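Flolska Tabletop Arm: Build and Set-up Guide
Section 4. Mounting the wrist camera and teaching your first pick

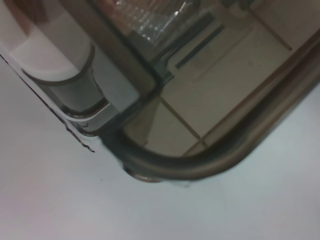

Can I set up the wrist camera before the arm is calibrated?

You can mount it, plug it in and get a live picture at any point after Section 2. Leave the hand-eye routine (steps 12 to 17 below) until the joints have been zeroed, or you'll end up doing it twice.

This is our favorite part of the whole build! Up to now you've been bolting brackets together and watching joints wiggle one at a time. By the end of this section the arm will look at something on your bench, reach over and pick it up, and there's nothing quite like the first time it gets there by itself.

Set aside an evening. If you're building in a shared workshop, try to get a bench you can keep overnight, as the calibration is only good for as long as the base stays clamped where it is.

What you need

Wrist camera board and its ribbon cable
Cronin bracket (the L-shaped one with the slotted side)
Four M2 screws and the small driver
Two cable clips and a hook-and-loop tie
Printed calibration sheet, taped to something stiff
Something light and unbreakable to practice on
A plain work surface, matte if you have one

The board and bracket are in the bag marked Mukholm. Older kits packed the M2 screws with the gripper parts, so look there if you come up short.

CAUTION: Switch off the arm supply and wait for the light on the controller to go out before you touch the wrist. The joints go slack when power is cut. Hold the forearm with your free hand and lower it to the bench.

Fitting the camera

1. Lower the arm until the forearm is lying on the bench with the wrist facing up.

2. Slide the Cronin bracket over the two studs behind the gripper. The slotted side faces the fingers.

3. Start all four screws through the camera board by hand. Don't tighten any of them yet. The holes have a little slop in them and it's much easier to square the board up while it can still move.

4. Square the board against the bracket lip, then snug the screws corner to corner. Finger-tight plus a small nudge is plenty. The board will flex if you lean on it, and a flexed board gives you a picture that is sharp on one side and mushy on the other.

5. Push the ribbon cable into its socket with the contacts facing the board and close the latch.

6. Run the cable along the outside of the forearm and clip it in two places. Leave a loose loop at the wrist, big enough to get two fingers through.

7. With the power still off, turn the wrist by hand as far as it goes in each direction. The loop should open and close without pulling tight. If it snags on the bracket, move the nearer clip back one hole.

NOTE: Flat cable does not like being twisted. If the loop wants to roll over on itself, take it out of the clip, let it relax and lay it in again. Fighting it never helps.

Getting a picture

8. Power up the controller, open the Akholm panel in your browser and choose Camera. You should have a live view within a few seconds.

9. Check which way is up. Move your hand from the base toward the gripper tips. It should travel from the bottom of the view to the top. If it goes the other way, tick Flip in the panel and leave the board where it is.

10. Set the focus. Put a page of print under the gripper at your normal working height and turn the lens ring a hair at a time until the letters are crisp. Once they are, put a dab of the removable lock compound on the ring so vibration can't walk it out again.

11. Turn off automatic exposure and set it by hand. Aim for a picture where a white surface comes out pale gray. If it comes out pure white you've lost all the shading, and the shading is what helps the software find edges.

NOTE: The lens has a fixed focus, so whatever is very near the gripper will look soft. This is normal and you don't need to chase it. Things that are blurred at close range come back into focus when the arm backs off to the look position.

Hand-eye calibration

12. Clamp the base. If it's already clamped, check it again by pushing on the shoulder. No rocking at all, please.

13. Tape the calibration sheet flat in the middle of the work area. Smooth out any bubbles.

14. In the panel, choose Calibrate, then Hand-eye. Keep your hands, sleeves and coffee outside the reach of the arm.

CAUTION: The arm moves on its own from this point. Keep the stop button where you can hit it without reaching across the bench. In a shared space, tell the people near you before you press Start.

15. Press Start. The arm visits 18 poses and takes a picture at each one. It pauses between poses and the pauses are on purpose, so give it time. It's quite a show, by the way, and worth calling someone over to watch!

16. Read the result. The panel gives an error figure in pixels with a green, yellow or red dot next to it. Green means go on. Yellow is fine for boxes and blocks but will frustrate you with small parts. Red means something moved, and the usual suspects are the base clamp, the sheet and a loose camera screw, in that order.

17. Press Save. The file goes onto the controller and will be loaded at every start until you replace it.

Teaching the first pick

18. Put your practice object in the middle of the work area. A foam block or an empty cardboard box is ideal. Stay away from anything glass until you trust the gripper force setting.

19. Choose Teach, then New Pick, and give it a name you'll recognize next week. "test2b" will mean nothing to you by then. We speak from experience.

20. Press Free Drive and guide the arm by hand to a spot where the whole object is in view. Press Look. This pose is where the arm will start every attempt.

21. Guide the gripper down over the object until the fingers are on either side of it. Press Grip. The fingers close at the force set on the slider, which starts at its lowest value.

22. Lift the object a little way and press Hold. If it slips, open the fingers, raise the force by one notch and repeat from step 21.

23. Guide the arm to wherever the object should end up and press Release.

24. Move the object to a new place, press Run and watch. Then move it again. Turn it sideways. Put it near the edge of the work area. Go on, you've earned this bit.

Clear and tinted plastic

Sooner or later you'll want to pick up a see-through tub, a tinted tray or something still in its wrapping. It can be done, and it's a really satisfying thing to get working, but it asks more of the camera than anything solid does.

Tinted plastic shows the camera two things at once: the container and whatever lies behind it. Floor tiles, grout lines and the contents of the tub can all be taken for edges. Thick parts such as rims and rounded corners come out darkest and are your best target, so draw the teach box around a rim and leave the flat walls out of it.

Crinkled clear wrap throws bright spots that jump about whenever the arm moves. Move the lamp to one side or bounce it off the wall, and drop the exposure a notch. If the wrap can come off, take it off for teaching and see whether the saved pick still holds up when it goes back on.

A look position close to the object won't help much. Back away until you can see the full outline, and leave some plain surface on every side.

If something isn't right

No picture in the panel. Reseat the ribbon cable at both ends with the power off. A cable that's in crooked by one contact looks perfectly fine to the eye.

Message 203 on the controller. The camera was found but no calibration file was loaded. Run steps 12 to 17, and remember to press Save.

The gripper lands to one side by the same amount every time. The base or the bracket has shifted since calibration. Tighten everything and run it again.

The gripper lands somewhere different every time. Look at the light first. Sun moving across the bench in the afternoon is enough to do it, and a piece of card propped in the window has saved many a project.

The arm stops halfway down and beeps. It has hit its soft height limit. Go to Limits in the panel and set the table height again with the gripper closed.

Before you move on

Save a backup of your calibration and your first pick from the Files page. Section 5 covers sorting objects into bins, and it starts from the pick you just taught, so keep that name handy.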